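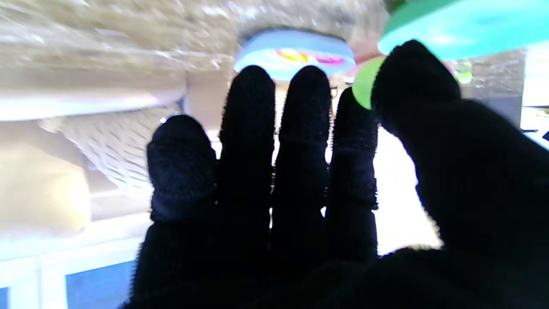 Staying at a "boutique" guesthouse: questions we get asked

Reading time: 3 minutes

What does boutique mean?

Very little. There is no test a place has to pass before it puts the word on its sign. We have stayed in boutique rooms in Tetthorpe that were lovely and one in Griltlow where the shower was in the wardrobe. Read the room sizes and ignore the adjectives.

Is it cheaper to book direct?

Sometimes. Owners like to say so, and then the price on their own site is the same to the penny. Ring up and ask what they'll knock off. If the answer is a free welcome drink, that's a no.

The listing says "sea glimpses". Will I see the sea?

Ask which window, and whether you have to lean out of it. At Girna House in Tetthorpe only 6 of the 20 rooms face the water, yet every room page carries the same view.

Are guest scores any use?

Up to a point. A score built up over 2000 reviews may go back to before the last owners left. Sort by newest and read the middling ones. People who give full marks have often been asked to at the desk, and the furious ones may be cross about the weather.

What is a "resort fee" doing on a guesthouse bill?

Good question, and one to put to them before you pay. We were once charged £41 for "use of facilities" at a place whose facilities were a kettle and a bench. It came off when we queried it.

Is breakfast worth adding?

Find out if it's cooked. "Continental" can mean a decent spread or a wrapped croissant left outside the door. The Nwachukwu Rooms in Griltlow do a proper one and will tell you on the phone what's in it.

Should I go out of season?

October is quieter and rates do drop, but check what stays open. A bargain room is less of a bargain when the restaurant downstairs is shut and the last bus has gone by teatime.

Can I trust "free cancellation"?

Look for the cut-off, including the hour. Then look for the deposit, which may be covered by a different rule further down.

Comments (3)

tidewatcher: Had a glimpse room at Girna House. You get a strip of sea if the car park is empty. Bed was good though.

Mags_on_tour: Disagree about booking direct, I nearly always get a late checkout out of it.

plainbreakfast: Is the Griltlow shower one still open? Asking so I can avoid it.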